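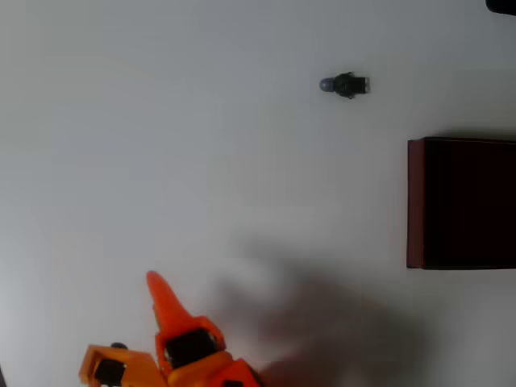
1/ Sorting the small stuff drawer, part one

Spread it all out on the white tabletop this morning. Things are coming out in small batches so I can see what I have. The drawer hasn't been emptied since I moved to Grosenmont.

2/ The little dark figure with the bluish-gray head is staying. It came in a mixed bag of 104 small toys and parts I bought at the Puvanness flea market in October. The bag cost less than lunch.

3/ I don't know who made it. If you recognize a black body with a rounded gray-blue head, please reply. I've been through the Dakenska collector lists twice and found nothing close.

4/ The dark reddish-brown box is staying too. It goes back on the shelf by the window when I'm done. Small figures go in there, standing up if they'll stand, on a folded piece of felt.

5/ Rules I'm using for the drawer:
Keep it if it's complete.
Keep it if I've looked for it in the past year.
Loose parts go in one envelope, and the envelope gets a date.
Everything else goes in the giveaway bag.

6/ Somebody asked last time why I don't sort straight from the drawer. I tried. Small black pieces disappear against a dark drawer bottom and I ended up handling the same ones over and over. A plain light surface is a lot faster.

7/ Count so far: 286 pieces out of the drawer. 124 kept, 68 in the giveaway bag, the rest still undecided. The undecided pile is mostly wheels, hats and things that snap onto other things.

8/ For cleaning I use lukewarm water, one drop of dish soap and an old soft toothbrush. Dry on a towel overnight. Keep the water away from anything with a sticker or printed face until you've tested a corner.

9/ The giveaway bag is going to the swap shelf at Aebischer — the one by the side door, open until 6. Take what you like, no need to ask me first.

10/ Part two will be the undecided pile. Wheels first, they take up the most room.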